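4.2 Wiping trials

The wiping task asks the arm to clean a bare tabletop with a folded cloth and stop when no further marks are found. We ran 984 trials with the Zerkulitz controller, split between 2 sites, Drendico and Jadmont. Each trial was limited to 25 passes. The hard part is perception: pale scuffs on a pale surface give the wrist camera very little contrast, and the joint between adjoining tables is easily taken for dirt.

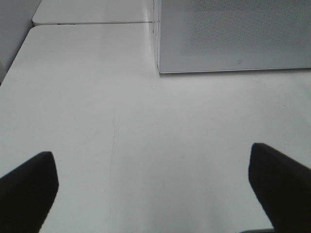
Figure 5. Wrist view with the fingers open over a white tabletop. A faint vertical streak lies slightly left of centre; a grey perforated panel is at upper right.

4.3 Failure cases

Most failed trials ended early — the controller judged the surface clean while a faint streak remained. A smaller group came from repeated wiping along a seam. Following Yammine, we score both as incomplete. On this measure the arm is not yet ready for unsupervised kitchen work, though the Majali shop-floor benches, which are darker, gave fewer early stops.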